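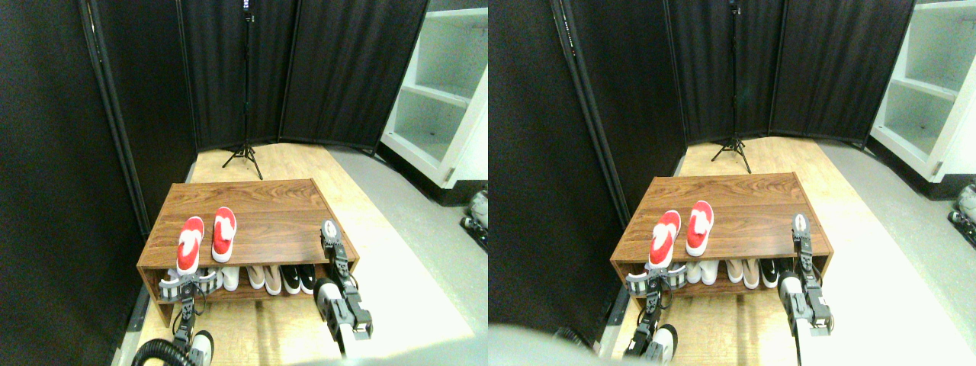 Two arms at the shoe rack: slippers on top, three pairs on the shelf below.

Skidano Tidy Pair – two-arm robot for light household jobs

4 min read

Price: on application. Rental only, minimum term 12 weeks.

We hire out and sell equipment for the home and the small workshop, and most of what is on this site does what the box says. The Tidy Pair is listed under "Trial equipment" for a reason. It is a decent piece of engineering and a poor housekeeper, and we would sooner you read that before ringing us than after.

What it's sold as

Skidano describes the Tidy Pair as "a second pair of hands for everyday order". You get two arms with grippers, a control box and a set of ready-made jobs: shoes on a rack, cups on a tray, folded towels in a pile, small parts into bins. The brochure puts shoes first, and we can see the appeal. Everyone with a hallway has the problem. Shoes don't break if they are dropped and they have a fairly obvious place to go.

They are also harder than they look. A slipper is soft and gives when you squeeze it. A trainer has laces that catch. A low shelf leaves very little room above the shoe, so an arm has to go in nearly flat and come out the same way without dragging the next pair with it. A child of four manages this badly but quickly. The Tidy Pair manages it slowly, when it manages it.

How we got on

We ran the shoe job 16 times with one untidy pair to put away each time. It finished 7 of those without help. In the others we had to step in, mostly to turn a shoe the right way round or to pick up one that had gone over the edge. Twice the arms stopped and waited for each other, and we had to restart the job from the control box.

Cups went better, provided the handles all faced the same way to begin with. Towels we gave up on. Parts into bins was the best of the lot, and if you have a bench where the same bracket turns up in the same spot all day, that is the only use we'd recommend without a long talk first.

The November software update made the grip gentler and the whole thing slower. We have left it on, as the older version pinched.

Good points

Quiet enough to talk over.
The stop button is large and works at once.
Gripper pads are easy to change and cost very little.
Skidano answers the phone.

Less good

It needs a clear floor and steady light. Move the rack a hand's width and you will be setting up again.
It can't fetch. Shoes must already be within reach of the arms, which in most homes means somebody has carried them there. That somebody could put them on the rack.
Children and pets must be kept out of the room while it is working.
The manual is written for people who already own one.

Compared with the others

The Driltis single arm is cheaper and handles parts just as well, but with one arm it can't steady a thing with one hand and shift it with the other, so leave soft items out of it. Valtonen makes a much stronger pair meant for factories – wrong for a house, and your floor may not thank you. The Dida is the one people ask us about after seeing the video. We have asked for a unit to test and have so far been sent the video.

In the hire

Two arms with grippers
Control box and stop button
2 sets of spare pads
Half a day's setup at your address
Phone help in working hours

Not included: table or floor mount, lighting, rack, shoes.

Who should hire it

Workshops with one dull, repeated job, and colleges that want students to see where the trouble lies. If you want a tidy hall, we stock a very good bench with a lid.

Page checked December 2021. Hire terms may change when Skidano's next model comes in, and we will test that one on the same shoes.

23 shares
5 comments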